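Even Laps or Fast Starts? Pacing in the 800 metres and 3,000 metres at a Small Athletics Club
Sport and Coaching Studies, second-year project report
Submitted January 15, 2018

Introduction

This project looked at how club runners spread their effort over a middle-distance race. It compares a short event, the 800 metres, with a longer one, the 3,000 metres, using the same group of runners for both. All running took place at Mallow, the club where I help with the junior group. The planning, timing work and writing up were done in the project room in the Fjeld building.

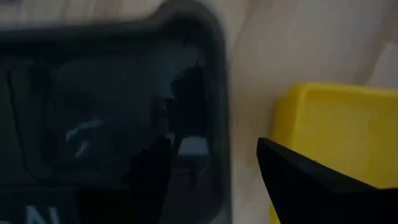
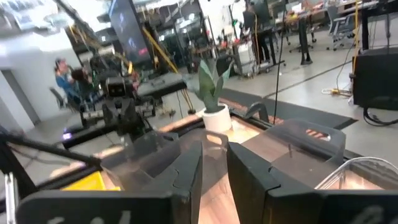
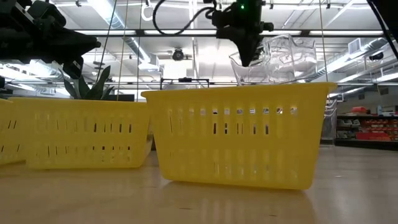 Project room, Fjeld building.

Background

Pacing means the way a runner's speed changes from the start of a race to the finish. In coaching books it is usually split into a few types. A runner who goes off quickly and slows down has a positive split. A runner who gets faster has a negative split. A runner whose laps all take close to the same time is said to be running evenly.

In the 800 metres most good runners cover the first lap faster than the second. The race is short enough that a fast start can be held on to, at least in part, and there is a break from lanes early in the first lap which makes people want a good position. In the 3,000 metres a fast start costs more. There is more race left to run after it, and the usual advice is to keep the middle laps steady and save something for the last one.

Most of what I read was based on championship races. Those runners have coaches, pacemakers and years of practice at judging speed. I wanted to know whether the same patterns appear in a club where people train in the evening after work or college and may race only a few times in a season.

Aims

The project had two aims. The first was to record lap times in both events and see which pacing pattern each runner used. The second was to find out whether being told lap times out loud changed that pattern.

I expected that most runners would start too fast in both events, and that calling the lap times would help more in the 3,000 metres than in the 800 metres. With seven and a half laps there are more chances to hear a time and act on it.

Runners

The group was made up of 9 adult club members. All of them had raced at one or both distances before. They were told what the project was about in general terms and that they could stop at any point. They were not told which pacing pattern I expected to see, as this might have changed how they ran.

I had hoped to include a second group from Kusham, the club on the other side of town. Their coach was willing, but their track was closed for resurfacing and their members were spread over several other venues. It would have been difficult to keep the conditions the same, so I left them out.

Method

Each runner ran four time trials, two at each distance. In the first trial at each distance no times were called. In the second, I stood at the finish line and read out the lap time as each runner came past. There were at least 3 days between trials for every runner, and nobody was asked to do a hard session the day before.

The trials were run in small groups, because running alone at full effort is hard and not much like a race. The groups were kept the same for both trials at each distance. I asked runners not to wear their own watches. One runner forgot and I asked for it to be handed in at the start line.

Lap times were recorded with Wikum, the timing program the club uses for its open meetings. It runs on a laptop by the finish line and the operator presses a key for each runner as they cross. It was designed for finishing times and is less suited to laps. When runners were close together I sometimes pressed the keys in the wrong order, and these had to be corrected afterwards from my paper sheet. From the second evening onwards I had a helper call out the vest letters as the runners came through, and the mistakes nearly stopped.

The 3,000 metres starts halfway round the track, so the first part of the race is half a lap. I left this half lap out of the comparison between laps. Including it would have made the start look faster than it was, as everyone sprints away from the line.

For each trial I worked out the difference between the runner's fastest and slowest full lap. A small difference meant even pacing. For the 800 metres this was simply the difference between the two laps.

Results: 800 metres

In the trial without called times, every runner ran the first lap faster than the second. This agreed with what I had read. The size of the drop was not the same for everyone. The more experienced runners slowed a little and the less experienced ones slowed a lot, and two of them were clearly struggling by the last bend.

Calling the time made very little difference. There is only one useful call in this event, at the bell, and by then half the race has gone. A few runners ran a slightly slower first lap the second time, but they may have been remembering how the first trial felt. When I asked afterwards, most said they had heard a number but had not done anything with it.

Results: 3,000 metres

The results here were more varied. Without called times, most of the group ran a fast first full lap, slowed through the middle of the race and then sped up on the last lap. On a graph this makes a wide U shape. The slowest lap was usually the fifth or sixth. Several runners said this was the part where they lost track of how many laps were left.

With called times the U shape was flatter for most of the group. The first full lap was slower and the middle laps dropped off less. Finishing times improved for some and got slightly worse for others, so I can't say that calling the times made people faster. It did make their running more even.

One runner did the opposite. On hearing a slower lap time than expected early on, this runner sped up sharply and then faded badly. In the discussion afterwards the runner described the call as a kind of telling off. I had read the time in the same voice for everybody, but it is a fair point about how information is received.

Discussion

The first expectation was mostly right. Fast starts were common in both events. In the 800 metres this is not always a mistake, as faster runners also do it, and the real difference was in how much speed was lost afterwards.

The second expectation was also supported. The called times changed the 3,000 metres more than the 800 metres. I think the main reason is the number of calls, though it may also be that at a slower speed the runner has more room to think. I had no way of separating these two in this project.

The order of the trials is a weakness. Everyone ran without called times first, so any change might have come from practice. It would have been better to split the group in half and swap the order. I thought of this too late, when the first evening had already been run.

The weather is another problem. The last 3,000 metres trials slipped into December and were run in a cold wind down the back straight. Wind affects some parts of the lap more than others, but as I only recorded whole laps I could not see this in the times. The earlier trials were run on still evenings.

The group was also small and came from one club. They know each other well and tend to run together whether they are meant to or not – in one trial three of them stayed in a line until the bell. Their lap times are therefore not really separate results.

What I would change

I would swap the order of the trials, as described above. I would record each half lap and not only full laps, which would need a second person on the far side of the track with a radio or a flag. I would also do the whole set of trials earlier in the autumn, and ask again at Kusham once their track is open.

I would keep the short talk with each runner after the trial. I added it only to fill the time while the laptop saved the results, and it gave me most of what I know about why people slowed down. For the next project I would write the questions beforehand and ask everyone the same ones.

Use of the results

The middle-distance coach at Mallow has a copy of the lap sheets with the runners' agreement. The club is going to try calling lap times in its longer training efforts this spring, and leave them out for anyone who prefers it. The lap counter board will also be put out for 3,000 metres trials. It had been in the store behind the hurdles.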